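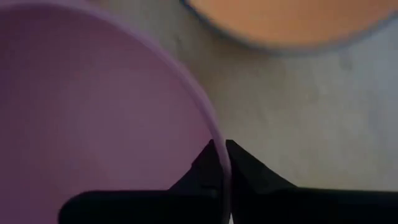 Fig. 4.1 – Les deux doigts de part et d'autre du bord d'un bol. À l'arrière-plan, une assiette orange.

Chapitre 4
La pince et sa caméra

Au chapitre 3, nous avons monté le bras Trodura sur l'établi et réglé ses butées. Il reste à l'équiper d'une pince et à fixer une petite caméra au poignet, orientée vers les doigts.

Saisir un bol par le bord demande peu de force, mais un bon placement : un doigt passe à l'intérieur, l'autre reste à l'extérieur. Si l'axe de la pince est décalé, un doigt touche avant l'autre et le bol glisse sur la table. Nous verrons comment mesurer ce décalage, puis le corriger dans le programme.

Le montage suit les plans d'Angus Geddes, adaptés à l'outillage d'un atelier partagé. Prévoir :
– le servomoteur Gudari et sa platine ;
– les deux doigts imprimés au chapitre 2 ;
– un câble de 500 mm pour la caméra ;
– quatre vis M3.

La liste complète des pièces se trouve page 226.

4.1 Fixer la platine

Couper l'alimentation du bras avant de démonter la bride du poignet.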